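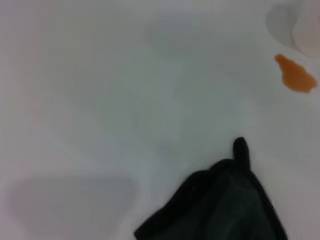
The creak started in March, somewhere on the long drag up to Domville, and for weeks I was sure it was the bottom bracket. Everybody's first guess is the bottom bracket! Mine had 3,220 miles on it, so I pulled it, cleaned the shell, greased the threads, put in a new one and rode straight back up the hill feeling pretty pleased with myself. Creak. Creak. Creak. Once per pedal stroke, right foot down, loudest when I was seated and pushing a big gear.

So I did what I should have done first and started swapping things one at a time. Different pedals (a scuffed old pair off my commuter), no change. Chainring bolts out, wiped, greased, back in, no change. I rode a whole Saturday morning standing up, which my knees have still not forgiven, and the noise went away completely. Aha, seatpost! Out it came, along with a surprising amount of gray sludge, and I cleaned it and the inside of the seat tube with a rag wrapped around a dowel. The bike was quiet for 7 miles. Then it came back, a little higher pitched, like it had been resting.

At that point I called Piroska Vörös, who has been fixing my bikes since I lived over by the Leclerc bridge and who enjoys this sort of thing far more than I do. She had me lean the bike on the bench, put one hand on the saddle and rock it while she held the rails. Then she took a 5 mm wrench to the seat clamp and showed me the dirt packed into the cradle where the rails sit. I'd had that post in my hands twice and never opened the clamp. I'd bought a bottom bracket instead.

The fix took ten minutes. Take the saddle off, wipe the rails and both halves of the clamp, put a thin smear of grease on the bolt threads and under the bolt head, and tighten it to the number printed on the post. My frame is a steel Prandine, so the post gets plain grease too. If yours is carbon, use carbon paste on the post and leave the grease in the drawer. Piroska also moved the saddle back a hair, and I haven't decided if I like it there.

I did find one more tick after that, and it was only the quick release on the back wheel, a cheap Gusex skewer with a dry cam. One drop of oil and it shut up. I've been up to Domville four times now and all I can hear is my own breathing, so next I'm going to look at that front derailleur.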